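Shared White Table Keeps Its Yellow Stain for Another Winter
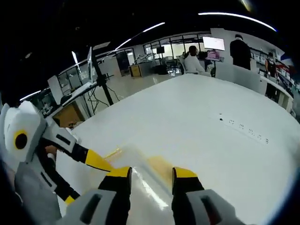
Calloway's second-floor workroom will not be getting a new table this year. Members who share the space on Temberg Street voted on 7th December to keep the big white one, stain and all, and to spend the furniture money on lamps.

The stain is faint, yellowish and a little left of center. It was first reported in May by Verna Tran, who has since heard it blamed on turmeric, varnish, weak tea and the previous tenants. She favors the tea. "I've scrubbed it with everything that's legal," Tran said. "It has outlasted two sponges and a friendship."

A replacement top had been priced at $956, delivery not included. Trefor Parri, who looks after the room's budget, told the meeting that the existing surface was smooth, level and large enough for several people to avoid each other at. He also noted that it is shiny enough to show every fingerprint, a quality he listed under advantages.

Supporters of the new table made their case for up to 5 minutes each. Paloma Kasprzak argued that visitors look at the stain before they look at the work. Corinne Halvorsen replied that, having seen some of the work, she regarded this as a point in the table's favor.

The small wooden cabinet by the glass partition also stays, following a brief attempt to move it out to the hallway. Parri ruled that the hallway had suffered enough. The white shelving along the wall will be sorted by whoever put things on it, a policy that has been in force for years without troubling anyone.

Members did agree on one new rule. Drinks are now to be kept at the desks, and anyone setting a mug on the white table will be asked to wipe it down before leaving. Tran has offered to write the sign. Kasprzak has asked to see a draft first.

The lamps are due before the end of the winter. The color has yet to be settled, and a separate meeting has been called for that.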